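Setting a Picnic Lunch on One Tray

I love a tray lunch. Everything goes out the back door in one trip, and everything comes home again the same way! My sister-in-law Jingyi Cao got me started on it at Tallamness last May, and I've hardly used a proper tablecloth since.

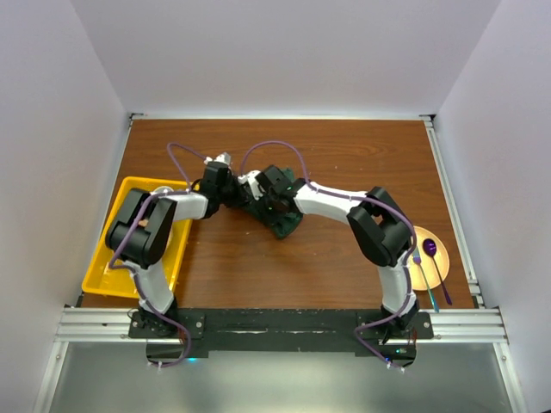
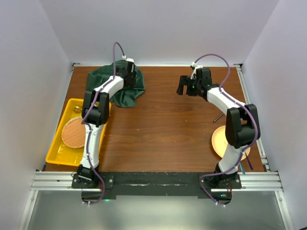

Choosing the tray comes first, and it's worth being fussy. You want straight sides, a flat bottom and enough lip to stop a plate sliding off when you go down the steps. I'm very fond of a bright colour outdoors (so easy to spot in long grass!), and a yellow plastic tray like this one suits me down to the ground. Plastic rinses clean under the garden tap too, jam and all.

Next, lay your biggest flat piece. A round woven plate is my favourite for bread or scones, and you can see one sitting in the yellow tray beside the green cloth. Line it with a paper napkin if you're serving anything sticky, as crumbs and honey love to get down into the weave.

Now the cloth. Don't bother ironing it! Shake it out, fold it in half, then in half again, and tuck it down one side of the tray so it wedges the plate in place. A dark green hides grass stains beautifully. If yours has been left in a heap, give it a quick smooth with your palms first or it will take up twice the room.

Extra plates travel on top of the woven one, with a napkin between so they don't rattle. Cutlery goes in last, rolled up in a tea towel, handles all facing the same way.

For a cold drink, I pour 200 mL of cordial into a screw-top bottle and top it up with water when we get there. The bottle lies along the edge of the tray, never standing up. I learned that one on the Jutham track with a lap full of raspberry.

When you pack up, shake the cloth well away from the food and put it in first this time, with the dirty plates on top.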